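Stop making me make an account

I wanted to buy a gasket. One gasket, for a Pondex pump, the rubber ring that goes under the lid and cracks every second winter. The part costs 4 dollars. The site wanted my name, my birthday, a password with a symbol in it, my phone number, a second go at the password, and then it wanted me to go find an email and click a thing in the email. The email came at 11 at night. By then I'd used a bread bag tie and some tape.

So this is a rant. Fair warning.

I counted my logins last week. The password thing on my laptop does it for you, there's a number right at the top. 59 of them are for stores I bought from once. A lamp place. A shoe place that closed. Two seperate accounts with the same garden center because I forgot the first one. Auer, where I got a kettle, still writes to me on Tuesdays to say my kettle misses its friends.

Does a kettle need a profile? Mine has one. It has preferences.

People will say it's convenience. You check out faster next time! Ok, but there is no next time. I have the kettle. And my browser already fills in the address, so the part they're saving me is the part I wasn't doing. What I get for the trouble is a password to forget, a reset link that runs out in ten minutes, and my birthday sitting on some server belonging to people who sell kettles.

And then the leak. There's always a leak. Brosis sent me a letter in July, real paper, very sorry, saying my details "may have been accessed." Took me a while to work out who Brosis even was. Picture frames. I bought one picture frame from them, for my sister's wedding, and they'd held on to my phone number the whole time like it was a family recipe.

I called them. Asked to be deleted. The woman was nice about it. She said I could do that myself, online, if I just logged in to my account.

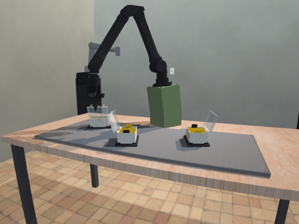 Tsegereda Abera read a draft of this and told me I'm being unfair to small shops, that an order has to be tied to somebody or the refunds turn into soup, and that half her customers write in asking where their stuff is without giving a name or an order number.

Fine. I take the point about refunds, I do. But an order number does that. A receipt does that. For years I bought things at the hardware counter in Gredthorpe and the whole system was a yellow slip of paper you kept in a drawer. Lose the slip, they'd argue with you a bit, then swap the thing anyway. Did they know my birthday? They did not. They knew my dog.

I don't mind being known, is what I'm getting at. The counter guy knew plenty. He knew I'd buy the wrong size screws and be back by three. That was from me turning up over and over. The account wants all of it up front, first date, before I've even seen if the gasket fits.

And yes some places have the guest checkout. Bless them. But look where they put it. Little gray words under a big orange button, and half the time you click it and it asks for an email, and then at the end – surprise – "we've saved your details, just pick a password!" I said guest. A guest goes home.

My unread store emails, as of this morning: 2565. I unsubscribed from a bunch in spring and I swear it made it worse. One of them asked me to log in to unsubscribe. Couldn't log in. Forgot the password. Got an email about it.

What I'd like is pretty small. Put the guest button the same size as the other button. Ask for the address, because you have to mail the thing, and ask for a card, and leave it there. Keep the record as long as the return window is open and then bin it. If I come back four times I'll make the account on my own, I might even want to, I have one for the library and I'm fond of it.

Anyway. Pump's still taped. It leaks a little when it's cold out. I went back to the Pondex site to try the gasket again and it says my email is already registered, so now I need the password from the night I gave up, and I'm pretty sure I was swearing when I typed it.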